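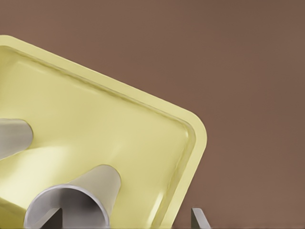 There'll be no radio call of the Granura Cup semifinals this year, according to the league's message to clubs, and the TV side is "still being finalized."

Home | Scores | Fixtures | On Air | Clubs | Contact

Filed under: Sports on the Air

So that's where we are, folks. I've been listening to this cup on Stuvano Radio for 13 years, mostly in the car and sometimes under the covers with one earbud in, and I really didn't think I'd be writing this one up. The old deal ran out at the end of June and the two sides couldn't settle on a fee for the knockout rounds. Stuvano wanted to keep paying per match. The league wanted one price for the whole package, group games included, and it wouldn't split them up.

I called the station on my lunch break and got a pretty friendly answer, considering! They say they put in an offer for both semis plus the final and heard back 2 days later with a no. The league office didn't call me back, but the message it sent out to clubs says talks on the final are still open (the semis are gone, though, so don't sit there fiddling with the dial).

Television looks a little better. Zetine has the streaming rights and plans to show the Mancuso Park game live, with kickoff at 7:30 p.m. The other semi will go up as a replay after 10 p.m., which is no fun if you've got a phone full of friends texting you the score.

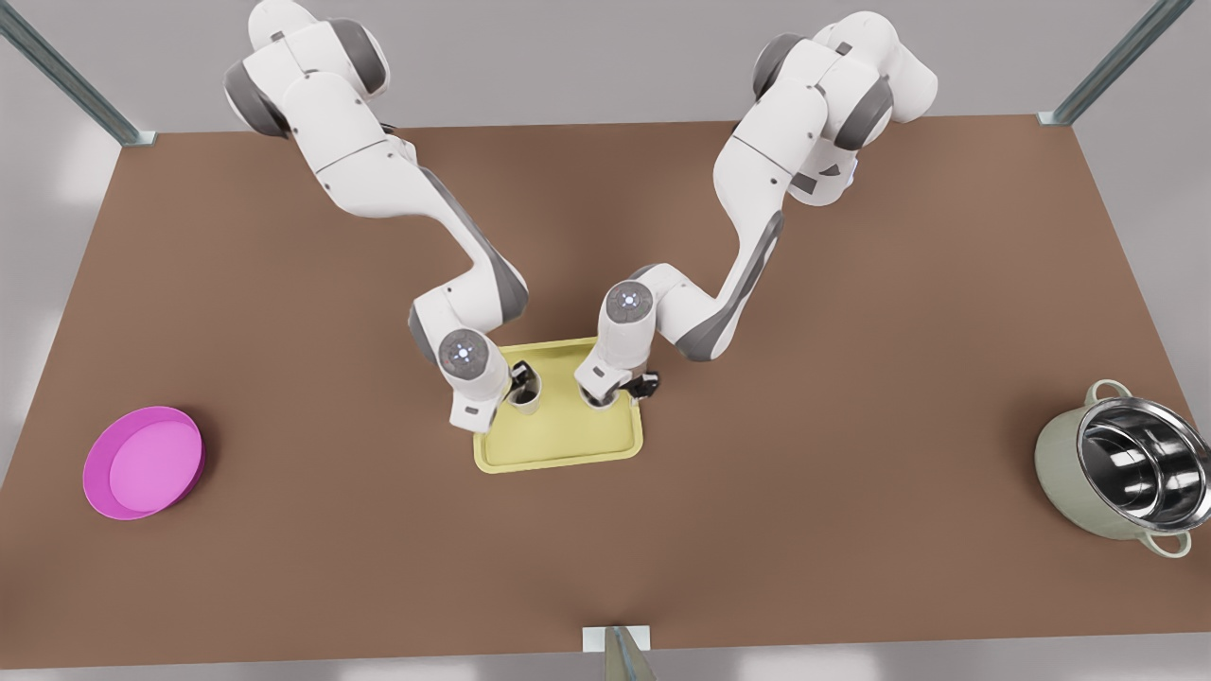
Streaming is no help at all out past the county line, one reader wrote in under my last post, and the radio was the only way her dad ever followed the cup. I got a whole pile of emails along those same lines. The supporters' group at Mancuso Park has started a petition asking for a free audio feed on the league site, and it had 228 names on it when I checked this morning.

Would a club feed work? Maybe! Two of the clubs already do their own commentary for home games, and the folks behind the mic are a hoot, but the cup rules say they need written permission from the league first. One of them has asked. I'll post the answer as soon as I hear it.

Tickets for the Mancuso Park semi are still on sale at the gate and online, and there were 70 left in the covered stand last I looked. I've got mine, east side, near the pretzel cart.

More from On Air

- Zetine moves its halftime show to the second channel
- Granura Cup quarterfinals: all the scores
- Stuvano Radio adds a Saturday call-in hour
- Parking changes at Mancuso Park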